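Part-Time Assistant Coach, Youth Basketball (Ages 10 to 13)

Lasstead Community Sports is hiring a part-time assistant coach for the winter and spring season. The job runs through the end of the school year, with a chance to return in August when practices start up again. 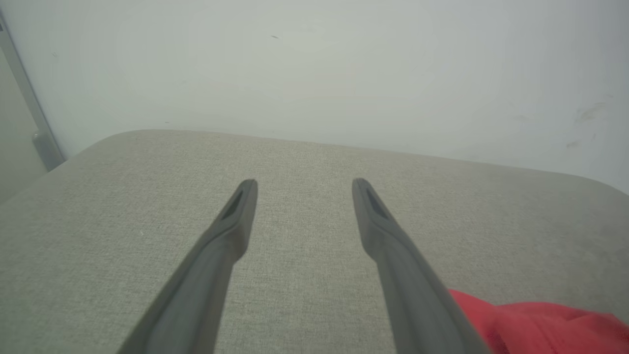 Youth Basketball Department, Lasstead Community Sports

The assistant coach works under the head coach at the Hestelside gym and helps run practices for two teams. We have 35 players signed up. Most of them have played for a season or less, so the work is mainly basic skills: dribbling with both hands, passing, layups, footwork on defense. You do not need to have played in college. You do need to be able to explain a drill in a few words and show it at half speed.

Hours and pay

The position is 16 hours a week. Practices are on weekday afternoons from 4:00 to 6:30, and there is a game most Saturday mornings. Pay is $19.50 an hour, paid every two weeks. Travel time to away games counts as paid time. There are six away games on the schedule, the farthest one at the Villaseñor Recreation Center. Players ride with their families, and coaches drive themselves. Mileage is paid separately.

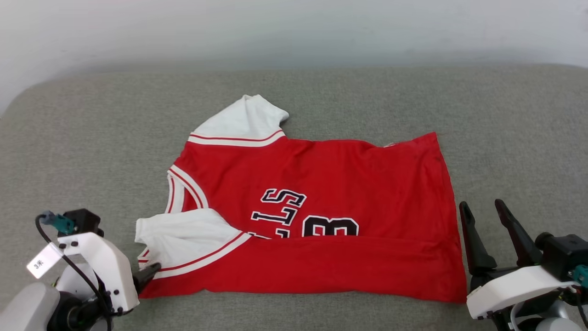 What you will do

Set up and put away cones, balls and the side baskets
Lead warm-ups and one or two drills at each practice
Keep the attendance sheet and the playing-time chart
Hand out uniforms at the start of the season and check them back in at the end
Stay until every player has been picked up
Fill in for the head coach when needed

What we ask for

You must be 18 or older and have a high school diploma or GED. Some experience with kids in this age group is required, and it can be from coaching, camp, tutoring or child care. Current CPR and first aid cards are preferred. If you don't have them, we will pay for the class, and you have 44 days from your start date to finish it. All coaches must pass a background check before their first practice.

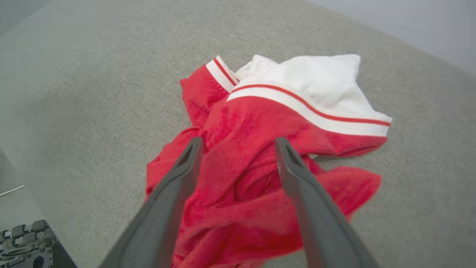 Spanish is helpful but not required. The gym is a short walk from the Clekel Street bus stop, and there is free parking behind the building after 3:00.

How to apply

Send a resume and the names of two references to the front office, or drop them off at the Hestelside gym desk. Tell us which weekdays you can work and the earliest date you can start. Applications are due by Wednesday, November 29, 2023. Interviews take place at the gym and last half an hour. Finalists will be asked to help out at one practice, which is paid at the regular rate.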